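Section 4. Preparing the Refreshment Point for Daily Use

This section applies to the Anel countertop water station as installed in shared kitchens and break rooms at Pletstead. It should be read together with Section 3 (Connection to the Water Supply). Electrical work must be carried out only by a qualified person.

4.1 Before first use

1. Close the supply valve and check that the inlet hose is seated fully in its collar.
2. Remove the transit clip from behind the drip tray. Keep the clip with the spare parts.
3. Insert the filter cartridge with the arrow facing up and turn it clockwise until it stops.
4. Open the supply valve slowly. Check the collar and the base of the unit for drips.
5. Press and hold FLUSH for two minutes. Discard all water dispensed during this time.
6. Enter the site code on the control panel. The code for the main building is 540.

Note: The first water may look cloudy. This is trapped air and will clear during flushing.

CAUTION: Do not connect the station to a hot water line. Damage caused in this way is not covered by the service agreement.

4.2 Filter replacement

The panel shows the total number of servings drawn since the last reset. Replace the cartridge when the amber light comes on, or after 3,709 servings -- whichever comes first. Units fitted with the smaller Elico cartridge must be serviced after 1,927 servings.

1. Close the supply valve and press DISPENSE to release the pressure.
2. Turn the old cartridge counterclockwise and lift it out. Some water will remain inside.
3. Wipe the housing with a clean cloth. Do not use bleach or scouring powder.
4. Fit the new cartridge and repeat steps 4 and 5 of Section 4.1.
5. Hold RESET until the display returns to zero, then record the change on the service card.

4.3 Cups and other drinks

Only clean, empty cups may be placed under the spout. Paper cups should be stored upright in the dispenser tube, away from the drip tray. Canned drinks may be consumed in the same area, but must not be poured into the tray, as sugar residue will block the drain. Opened cans are to be emptied at the sink before recycling.

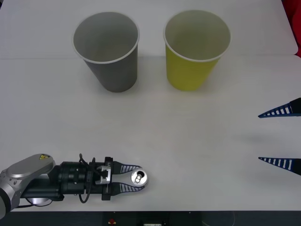
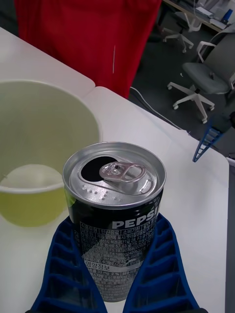

Glenys Dafis
Facilities Standards Officer, Pletstead

4.4 Weekly cleaning

Empty the drip tray, wash it in warm soapy water, and let it dry before refitting. Wipe the spout with a food-safe cloth. If the station has been idle since the previous Sunday -- or longer -- flush it again before use. Faults should be reported to Hefin Voyle at the service desk, quoting the serial number on the rear plate.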